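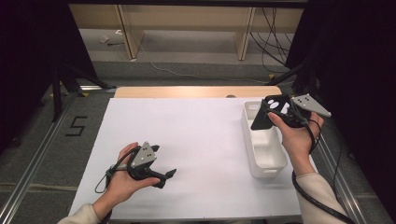 Do I need two handheld grippers, or will one do for learning the ropes?

Start with one. Most of what you need to learn is in the squeeze and the approach angle, and you can learn both with a single hand. Buy the second when you catch yourself using your chin to steady things.

Tips for trying out handheld grippers at the bench

October 22, 2020

I have now spent a good part of the fall comparing the Skelell and the Jivard, which are two handheld grippers that do the same job and disagree about everything else. What follows is the pile of notes I wish had come in either box. The Skelell box had a hex key in it. The Jivard box had a sticker.

Cover the table first. A big sheet of white paper, taped at the corners, costs next to nothing and makes dropped parts easy to find. It also takes pencil, so you can trace around your tray and put it back in the same spot after lunch. Change the sheet when it starts to look like a diner placemat.

Use a tray with compartments. Picking off a flat table flatters every gripper ever made. Walls are where the arguments start. Thin pointed fingers will go down into a corner that wide ones can't reach, and wide ones will hang on to a bar of soap that thin ones shoot across the room. Try both before you decide which kind of person you are.

Holes in a finger plate are worth having if you can get them. You can see a bit of what you're reaching for, and you can zip-tie a scrap of rubber to the plate without drilling. My first zip ties went on with the tails pointing inward, and for two days I blamed the gripper.

Sort out the cables before you sort out anything else. Coiled cable along the forearm behaves itself but pulls a little at full stretch. Straight thin cable pulls less and catches on everything, including drawer knobs. Leave one loose loop at the wrist and hold it there with a strip of hook-and-loop tape. Not duct tape. Sinéad Buckley tried duct tape and a wool sweater together, and she'd like the sweater back.

Keep the marker plates clean and flat. If your tracking depends on a pattern of dots, a thumbprint across the dots is a lost afternoon. Wipe with a dry lens cloth. Glass cleaner took the finish off one of mine, and it now shines like a cookie sheet whenever the overhead light is on.

Check the plate for wobble too. Pinch it between finger and thumb and wiggle. Any play at all, tighten the screw a quarter turn and try again. The Jivard loosens faster than the Skelell in my hands, though Tomás Noonan swears by his and claims I grip like a man opening pickles.

Sleeves: long, plain and snug at the cuff. Floppy ones drag through the tray and take the small parts with them. I found a washer in the dryer last week.

Test with boring things. My kit is a clothespin, a wooden spoon, a bottle cap, a folded dish towel and a AA battery. The dish towel is the one that sorts out the contenders. Pick each item up, move it one compartment over, put it down, and write down drops as they happen. If you leave it until the end you will remember being better than you were.

For the record, I logged 459 picks. The Skelell managed 94 percent on the hard items and 71 percent on the towel. The Jivard did a little better on the towel and a good deal worse on my temper.

Swap hands halfway through. Your good hand covers up a lot of bad design. Darnell Baptiste is left-handed and got the opposite ranking from mine on the first evening, so we both started over.

On controllers, I only have the Pledus box to go on. Plug in the grippers before you switch it on, or it sulks. Label each lead left and right at both ends with masking tape. The factory labels are gray on black, and whoever picked that has very good eyes or a grudge.

Stop when your thumb gets tired. Tired thumbs squeeze late, and the numbers go soft well before you notice. Twenty minutes on and ten off suits me. The ten is for coffee, kept on some other table.

Geraghty has a third gripper promised for November, with swappable fingers. I'll put it through the dish towel and add the results to this page.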